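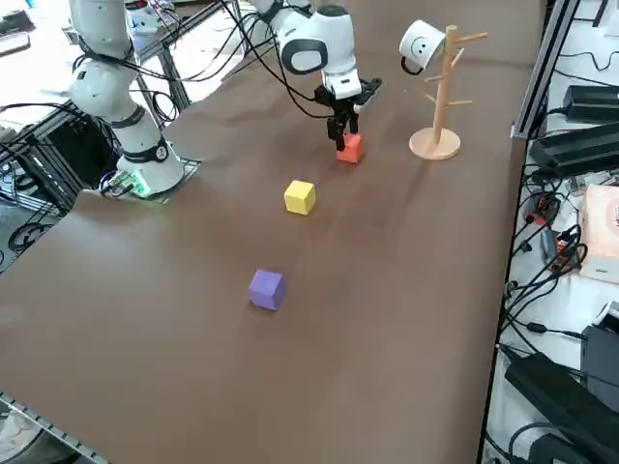 Figure 6.1 A white mug on a wooden mug tree.

Chapter 6
The Things We Keep Within Reach

Before you read any further, I would like you to think about the cup you drink from most often. You probably own several, and if you are like most of the students I have taught over the years (and like me, I'm afraid), you pass over the others every morning and reach for the same one. Ask yourself where it came from, who gave it to you, and how you would feel if a visitor took it down off its hook without asking!

Small questions like these are where the study of home life begins. In the last chapter we looked at houses from the outside, at walls and roofs and the way a street in Zandport grows when one family after another adds a room at the back. Now we are going indoors, and we will stay there for quite a while, mostly in the kitchen.

Our main guide will be Antonina Sydorenko, who spent a long, wet December visiting 18 households in Zandport and asking people to talk about what hung on their walls and stood on their shelves. She had planned to write about furniture. Her hosts kept giving her tea, though, and sooner or later the talk would drift to the cups. One of them, Eleri Ellis, talked for 2 hours about a chipped blue mug that had been her aunt's, and that conversation, which you will find on page 309, is still my favorite thing in this whole book.

As you read, keep an eye on the difference between storing a thing and showing it. A plate at the back of a cupboard is stored. A cup on a hook or a stand may be stored and shown at once, and families can disagree quite warmly about which it is.

Words to know in this chapter
Household: the people who share a home and its daily work
Keepsake: an object held on to for the memory attached to it
Display: the placing of objects where others will see them

Getting started
Draw a simple plan of your kitchen from memory, marking the things you use every day. Then go and check it. Bring both versions to class, along with any stories your family told you while you were poking around.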